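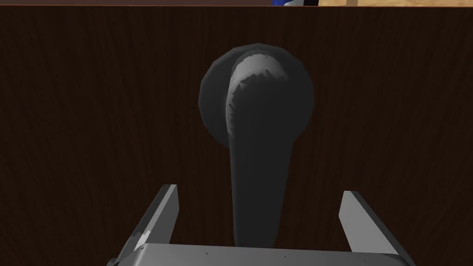

Wednesday, September 12, 2018

Quick one, I have to be out the door in a bit. The drawer run blew up again last night. Same fault as before. Left it going at 6, came back to a log full of joint limit warnings and a success count that made no sense.

So what happened. The arm model from Mernix wants to close on a handle and pull. Simple. Except at step 1847 the fingers shut, the contact solver says they're touching, and the force on the wrist just climbs. And climbs. Nothing in my script says stop. It kept pulling until the simulator gave up and flung the arm off somewhere, and then - this is the good part - my reward code called it a success, because the handle had "moved". It moved alright. Out of the cabinet.

I went back through 1000 episodes and 9 of them were like that. Doesn't sound like much. But the policy trains on those and they score the highest, so guess what it learns to do more of.

Yes I know it's only sim. No motors burned, no fingers pinched. But the plan was to put this on the real arm at Bralen in December and I would of copied the same controller straight over, no force cutoff. Not a nice thought.

Changes so far:
force limit at the wrist, episode ends and scores zero
handle has to stay on the cabinet to count (duh)
smaller timestep, runs slower, oh well
gripper has to let go and back off if the pull stalls

Moved the camera too so I can see where the fingers are going in.

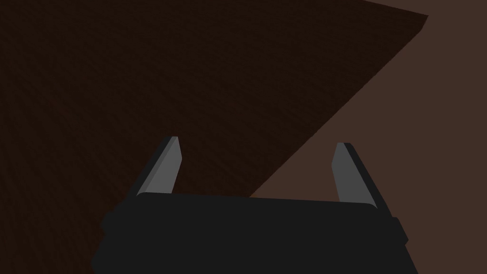
Nollden left a comment on my last post saying the wrist limit is fine but too late, the spike is over before the check even runs, and I should be clamping the command instead of watching the reading. Fair. I was checking once per control step and the solver does a bunch of little steps in between, so the peak can slip right thru.

Trying that tonight with the clamp on and the limit left in as backup. Old checkpoints are deleted, not trusting any of them. If it's still yanking handles off by the weekend I'll post the log.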